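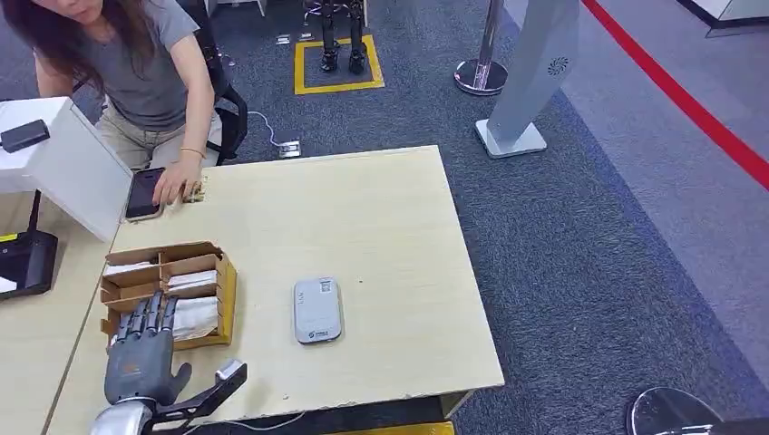
Zutamby wrote:
I would advise against signing for a second hand until the first has a full quarter of use behind it. Our own unit bought two at once on the strength of a demonstration, and the spare sat in its crate until August. The money would have been better put towards a service agreement.

Kalunar_Stores wrote:
I thank the previous member for the warning. For those joining the thread at this point, our position is as follows. The department has approval in principle for one arm with a four-fingered hand, to be used for picking small packets out of divided cardboard boxes at a table. The open question is whether to request a second hand in the same order. The supplier, Vernmont, will hold its quotation until the end of the financial period. The purchasing office requires a written case of no more than 3 pages, and I should be grateful for views on what it ought to contain.

Jayasinghe wrote:
The written case should begin with the packets and leave the arm until later. Thin, flat packets standing in a stack are a different task from crumpled ones lying in a heap, and a supplier will naturally quote for whichever is easier. Ask Vernmont to state in writing which of the two its figures refer to. We omitted this and spent the following year arguing over it.

I do not agree with Zutamby about the second hand. Fingers wear, and a hand sent away for repair leaves you with an arm that can do nothing. If the return time is longer than 2 weeks, a spare is a reasonable purchase.

Zutamby wrote:
The return time is precisely what a service agreement settles. Ours provides a loan hand within 3 working days, and the annual charge is well below the price of a spare. I accept that this depends on the supplier offering such terms, and not every supplier does.

Moderator (Equipment and Planning board) wrote:
Members are reminded that quoted prices should not be posted in full on the open board. Comparisons of the kind made above are permitted.

Kalunar_Stores wrote:
Noted, with thanks. Vernmont does offer a loan scheme, but only to customers who take the 12-month plan, and the plan was not part of our original estimate. I have asked for it to be quoted as a separate line.

May I also raise the matter of clear plastic? A part of our stock arrives in transparent wrapping, and I should like the written case to deal with it separately from the paper packets.
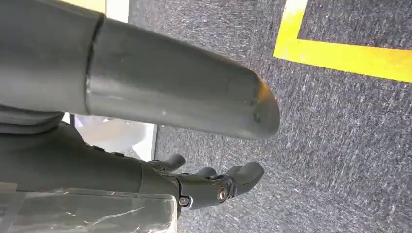

Hand and clear plastic, with the taped floor behind.

Jayasinghe wrote:
Clear wrapping deserves its own paragraph and its own trial. Creased film throws back a good deal of light, and our cameras have had difficulty in finding its edges. Please budget for lighting. We had made no provision for it and were obliged to take the sum from the training allowance - a decision which was not well received.

I would further suggest that the acceptance trial be set at 480 picks, divided equally between stacked packets, heaped packets and wrapped items, with the results for each reported separately. A single overall score will conceal a poor result in one group.

Zutamby wrote:
On the trial I am in full agreement. I would add floor marking and cable covers to the estimate. These are small sums, but in our case they were charged to another budget and had to be moved back at the year end, with a form for each item.

Carpet should also be mentioned to the supplier before delivery. Ours asked for a firm base under the stand and charged for a second visit to fit it.

Kalunar_Stores wrote:
I am obliged to you both. The draft will now request one hand, the 12-month plan as a separate line, an allowance for lighting, and a trial on the terms set out by Jayasinghe. The second hand will be shown as an option, to be decided after the trial.

Jayasinghe wrote:
I still consider the spare the safer course, and would ask that the option price be fixed now. Ours rose between the first order and the second.

Kalunar_Stores wrote:
That is a fair point and I shall put it to Vernmont today. The draft goes to the purchasing office on 5/31/22, so any further comments should reach me before noon on that day.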